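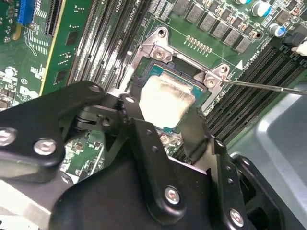 Foreign ministers from Jiltero and Clonduvero met for three hours this morning and came out with a joint statement of two paragraphs. A short thread on what is in it.

The main point is the border crossing at Odukoya. Both sides say it will reopen to lorries in March. Foot passengers are not mentioned anywhere in the text.

The crossing has been shut to goods for 13 months. Hauliers have been going the long way through Harodico, which adds a day each way in good weather and more when the ferry is off.

Babatunde Ibrahim, who led the talks for Clonduvero, told reporters the two governments had "agreed to keep talking about everything else". He took three questions and left.

Everything else means the fishing licences, the rail debt and the 47 people still waiting for their visas to be looked at again. I asked his office about the visas at midday and have had no reply yet.

The Jiltero side put out its own version an hour later. It says "both parties reaffirm" where the joint text says "both parties note". I would not read too much into that, but the last statement had the same mismatch and it took weeks to sort out.

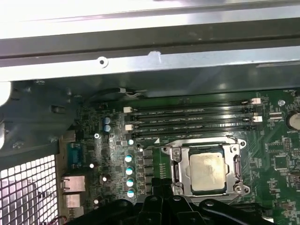 Inside a computer case, green motherboard below the metal rail.

On trade, there is a line about cutting checks on electronic parts and machinery. No list of goods and no date. An official on the Clonduvero side said a list exists and runs to seven pages. I have not seen it.

Next meeting is meant to be in Harodico, at deputy minister level. Neither side would say who is going.

Correction to the second post: the text says "from March", so it could be later in the year. I will post the full statement once I have a clean copy of the English version.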